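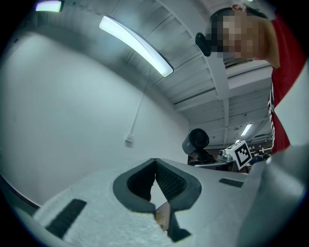

¿Por qué se pone duro el pan de un día para otro? Porque el almidón de la miga se reordena al enfriarse y la deja más rígida, aunque el pan casi no haya perdido agua.

Eso lo leí en diciembre y me fastidió bastante, ¡yo que lo guardaba en la nevera tan contenta! Para el trabajo horneé 4 hogazas con la receta de mi compañera Wiebke Schwerdtfeger (500 g de harina cada una, masa madre y mucha paciencia) y las dejé en sitios distintos: bolsa de tela, bolsa de plástico, nevera y congelador. Las caté a las 20 horas, a ciegas, con Kenneth Imrie de jurado. La de la nevera quedó la última con diferencia. La del congelador, tostada dos minutos, nos la comimos entera y me quedé sin muestra para la segunda cata.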